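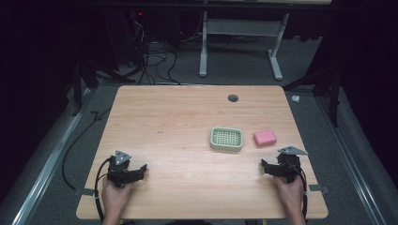
Sumaiya Fakir asked whether both grippers have to be matched before a comparison run, or whether one can be set up and its values copied to the other. They have to be set up separately. The pads wear at different rates, and a copied zero value will put one jaw slightly out of line with its log.

Section 4. Preparing a Grondetti Pair for a Comparison Run

Applies to hand-held units with controller settings revised 6/6/22. Read Section 3 (Cable Routing) first.

4.1 Inspecting the Pads

1. Disconnect both grippers from the controller.
2. Open the jaws fully and hold the gripper over a plain, well-lit surface. The tabletop is suitable.
3. Look at the gripping face of each pad. Pale dust and small particles in the textured surface are common after use. Brush them off with a dry, soft brush.
4. Check for colored residue along the upper part of each pad. Residue from a test object can change the grip and should be removed before any values are recorded.
5. Check the two screws holes on the top edge of each pad for packed dirt.

CAUTION: Do not use solvent on the pads. Solvent hardens the gripping surface -- the change may not show until the next run.

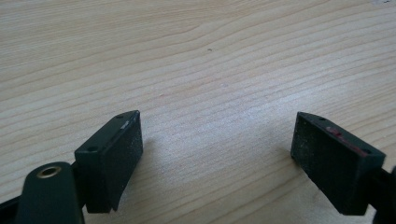 4.2 Setting the Jaw Zero

1. Reconnect the left gripper only.
2. On the controller, select Purnside mode and wait for the ready tone.
3. Close the jaws slowly with nothing between the pads. Press ZERO.
4. Open and close the jaws 11 times at an even pace. The readout should return to zero each time.
5. If the readout drifts, repeat from step 3. If it drifts again, replace the pads as a pair.
6. Disconnect the left gripper and repeat with the right.

Note: The controller stores the last 200 closures per gripper. Export the log before a long session.

4.3 Checking the Gripper Camera

Place one test object on the table and bring the gripper toward it with the jaws open. Both pads should stay in the camera view, with bare table visible between them. The object may enter at the top of the view first. 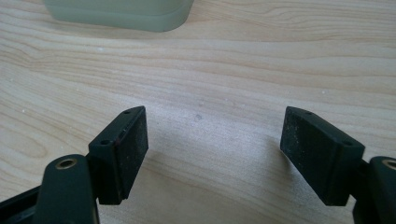

If one pad sits noticeably higher in the view than the other, loosen the camera mount, level it, and tighten it again. Repeat the check with the second gripper. Use the same object for both, and save one still from each under the same run name.

CAUTION: Keep the cables clear of the jaws while moving the grippers. A pulled cable can shift the camera mount without setting off a fault code.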